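To: Wevska shop-floor list
Subject: Re: Repainting the parts bins, or not
Date: 2 May 2026

> We have two of the big Tresta bins due for a look. The floor in ours has
> gone cloudy and there are scratches everywhere. On the back slope the light
> coating is chipping off and I can see darker metal under it. Before I put
> in for a full strip and recoat, has anyone here done one? Did the coating
> hold? The quote I have is 1050 for the pair and that seems like a lot for
> something we throw castings into.

We did one in January. I would not pay for the floor again.

The coating on the slopes is still good. On the floor it lasted a few weeks and then we were back to bare worn metal, same as before. Parts land there and get dragged across it all day, and no paint we have tried stands up to that. Kamata sold us a two-part product that was supposed to be harder. It scuffed a little slower.

What I do now is leave the floor alone and touch up the slopes only. Scrape off whatever is loose, feather the edge with 75 grit, wipe down, one coat, leave it overnight, second coat in the morning. Materials came to 716 for the whole row of bins, with some left in the can. Chips matter more to us than scratches - flakes end up on the parts and the wash station sends them back.

Run a gloved hand along the bend where the slope meets the floor before you decide anything. If you feel a burr, file it. If the seam has opened, that is a welding job and you should get it done before any painting.

Ours has the same kind of wear you describe, so compare it with yours:
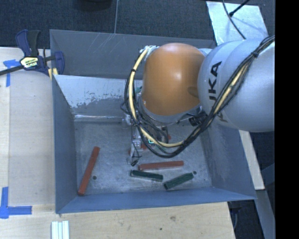
Bin with scuffed floor and chipped coating on the rear slope.

I would leave that floor as it is. The rear slope I would scrape and touch up along the ragged edge. The light scratches on the dark panel higher up are not worth opening a can for.

If you still want the full job, ask Ninetti for a price on the slopes alone. They quoted us that way when we asked, but it was not on the first sheet they sent.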